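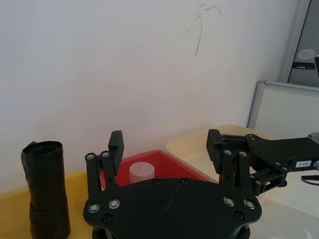 Trays for sorting small stuff on a workbench - what do you all use?

Forum: Workshop and Storage > Small Parts

prerik_pete wrote:
Hi all, long time reader and I finally have a question of my own. I've been trying to get my bench under control this spring and I've started giving every job its own tray. Right now I have a red plastic one with sloped sides and a pale beige one sitting behind it. The red is for whatever I'm working on and the beige is for things that are finished and need to go back on the shelf. It's a lovely system for a day or so and then everything ends up in the red one anyway. Do you folks go by color, by size, or do you just label everything and hope for the best?

mossygate wrote:
Welcome! Color all the way for me. I have 8 trays in the garage and my husband (who never reads a label in his life) can still put things back where they go, bless him. I'd keep the red for work in progress, too. It catches your eye when you walk in, and you remember you left something half done.

Gwion Gwilliam wrote:
I'm going to disagree a little, in a friendly way. Color is fine until you buy more trays and the store has stopped carrying your color, and then you've got two reds that don't match and mean different things. I went through that with a set of Pravex trays and ended up relabeling the lot over a long weekend in May. These days I sort by depth - shallow for screws and washers, deep for anything that rolls.

mossygate wrote:
Well, sure, but you could just buy spares when you start out. I did, and they were 3 dollars each!

heffernan_bench wrote:
Sloped sides are the part I'd pay attention to. You can sweep your fingers up the side and the little bits come with them, where with a straight wall you're picking at the corners forever. The only thing I don't care for is that they take up more of the bench than you'd think for what they hold. I see you have a short white cylinder standing in the red one, and I'd lay anything like that down if you bump your bench as often as I bump mine.

Gwion Gwilliam wrote:
Lay it down and it rolls, though. Stand it on its flat end, I say, and put a scrap of rubber mat under it.

prerik_pete wrote:
Thank you all, this is so much more than I expected! I think I'll stay with color for now (sorry, Gwion) but I like the rubber mat idea a lot, and I have an old Godov drawer liner I can cut up for it. Mossygate, did you put lids on any of yours?

mossygate wrote:
Only on the two I keep by the door. The dust gets in something awful over there.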